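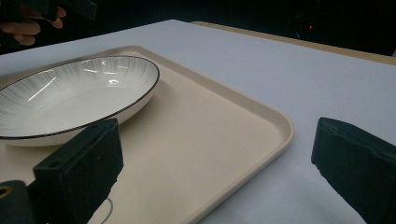
A white bowl on a beige tray, with the fingers of a hand-held gripper open over the work.

Last updated: 7 February 2026

The Bowl and the Tray
How close are machines to clearing a table?

The dish room at Wiriya, a canteen operator with kitchens in three office parks, runs on a simple loop. Trays come in on a belt. Someone takes the bowl off the tray, tips out what is left, racks the bowl, stacks the tray, and reaches for the next one. A trained worker does it without looking at the bowl for longer than it takes to find the rim.

Wiriya has been trying to automate the first two seconds of that loop since last March. Dishwashing itself was mechanized generations ago, and stacking trays is within reach of ordinary fixed equipment. Removing the bowl is the open problem. It sits in a slightly different place every time, sometimes with a spoon in it and sometimes with soup, and it has to be taken by a thin edge and kept level.

The company's partner is Jullo, which builds two-finger grippers and the control software that goes with them. Over the trial period the Jullo arm made 3,589 attempts to lift a bowl from a tray and set it down on a rack. It failed on 557 of them. That is a success rate of 84.5 percent, good by the standards of published work on cluttered tableware and well short of what a dish room can use.

"At a rate like that you still need a person standing there," says Tracey Hollis, who manages kitchen operations for Wiriya. "And the person is bored, so the person is slow when the thing does go wrong. I would take a slower machine that stopped less."

What counts as a failure

The trial log sorts failures by stage. The largest group occurs before contact: the system estimates the rim in the wrong place and closes on air, or lands a fingertip on top of the rim and pushes down. The second group is slip during the lift. The third is placement, where the bowl reaches the rack but goes in crooked. Breakage is recorded separately and accounted for 13 bowls over the whole period, a figure Hollis considers acceptable. Her human crews break bowls too, and keep no log of it.

Čestmír Vaněk, who leads perception work at Jullo, spends most of his time on the first group. Glazed ceramic, he says, is an unfriendly material for cameras. Depth sensors that project a pattern lose it on a shiny curve. Stereo matching needs texture, and a plain white bowl offers very little. The reflections on the inside of the bowl move when the camera moves, so software that tracks bright features will report that the bowl has shifted when only the viewpoint has.
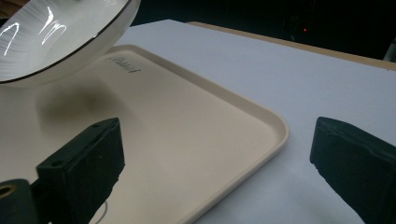 Rim detection is where Vaněk's group has made its clearest gains, and the method depends heavily on the tableware. A line of dark glaze around the lip gives the software a continuous edge to fit a curve to, even when part of the bowl is out of view. Here the black rim can be followed from the upper right down toward the left, past streaks of reflected light that would otherwise be the strongest features on the dish. The soft shadow on the tray is useful as well. As a bowl rises, its shadow separates and blurs, and a model that has learned this gets a rough height estimate from a single ordinary camera. The weakness is that shadows depend on the lighting, and a model tuned under one set of ceiling fixtures has to be checked again under the next.

Wiriya's older kitchens use an all-white bowl with no contrasting edge. On those, the error in the estimated rim position increases enough that the arm has to approach with its fingers wider apart, which brings the outer finger into contact with cups and cutlery. Hollis has been asked more than once whether the company would change its crockery. She has priced it. The answer so far is that bowls will be replaced as they break, and the machine can wait.

Fingers

Opinion on hands is divided. A human-style hand with separate joints can in principle do anything a dish worker does, and there are several on the market. They are expensive, they have many small parts that dislike hot water and detergent, and controlling them remains difficult. Most groups working on tableware have settled on two opposed fingers with a compliant surface.

Compliance does much of the work. A rigid finger needs to be positioned to within a small tolerance or it will chip the glaze. A foam or rubber face gives way locally, spreads the load, and forgives an approach that is off by a few millimeters. It also wears. Renata Żak, a mechanical engineer at Jullo, replaces pads on a schedule that she describes as annoying. The edges go first, then the face begins to shed, and grip on a wet rim falls before the damage is obvious to anyone looking at it. Closed-cell foam lasts longer in a wet room but grips less well when new.

"People ask about the motors," Żak says. "The motors are fine. The part I think about is the part that costs almost nothing."

Her current design separates the pad from the finger, so that it can be changed with two screws between shifts. The earlier version was glued, and changing it meant taking the arm out of service for eight hours while the adhesive cured.

Learning from people

The control software is trained largely on human demonstrations. An operator performs the task with hand-held grippers, each a pair of fingers on a handle with a camera that sees what the fingers see. The movements are recorded and used to train a policy, which then runs on an arm fitted with the same fingers. The appeal is speed. An operator with a tool in hand can complete a demonstration in the time the task takes, where steering a robot arm remotely might take several times as long. The tool can also be carried into a working kitchen, and no safety cage has to come with it.

There are costs. A person's wrist can reach poses that the arm cannot, so some recorded motions have to be discarded. A person also feels the weight of the bowl through the handle and corrects for it, and unless the tool measures force, that correction shows up in the data as a small movement with no apparent cause. Zamfira Căpraru, who runs demonstration work at Skedilport, a contract laboratory that supplies several gripper makers, has her operators slow down at first contact so that the moment is legible in the recording. She also rejects sessions that look too clean.

"If the tray is always square to the table, you have taught it that trays are square," she says. "I want them crooked. I want a hand in the way."

Tasks using two tools at once are harder to record and harder to learn, though many chores need them. One gripper steadies or waits while the other does something in the bowl, and the policy has to know that the second gripper is a partner and should be given room. Policies trained only on single-handed work tend to treat anything moving nearby as an obstacle and stop. 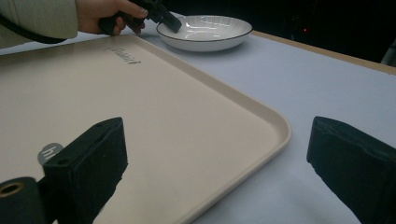

The trouble with trays

Trays get less attention than bowls and cause their own problems. A molded tray has a raised lip and rounded corners, and its floor is usually matte and uniform. From a low angle the near lip can hide the base of whatever is standing inside it. Two fingers can take a tray by the lip only if one of them can get beneath it, and on a flat table there may be no clearance. Human workers solve this by sliding the tray until it overhangs the table edge, then gripping from below. It is a simple maneuver that involves planning, pushing, and a deliberate near-fall, and it took Skedilport longer to reproduce than the bowl lift.

Estetti, which furnishes hospital cafeterias, has taken the other route and altered the tray. Its newer model stands on small feet that leave a gap for a fingertip. Macario Robles, the product manager, says the change was made for patients with weak hands and that interest from automation companies came later. He has no plans to market it as a robot tray. It stacks slightly taller than the old one, and some customers have complained about shelf space.

Where that leaves the dish room

For a fixed station, one bowl type, steady lighting, and a person within earshot, the work can be done by machine today at a pace below a human's. Each of those conditions can be relaxed separately with more data and some engineering. Relaxing them together is where the rates drop, and a household kitchen relaxes all of them at once. Vaněk declines to give a date for the home. His group tests in a mock-up kitchen down the corridor from the main lab, and he does not publish the numbers from it.

Wiriya has extended its trial at one site. The arm now handles the quiet hours in mid-afternoon, when a stopped belt inconveniences few people, and hands over to the crew before the evening meal. Hollis has asked for one change to the software, a tone that sounds before the arm gives up on a bowl as well as after. Jullo is testing it on the afternoon shift.

Contact the editors | Copyright 2026, all rights reserved | Back to top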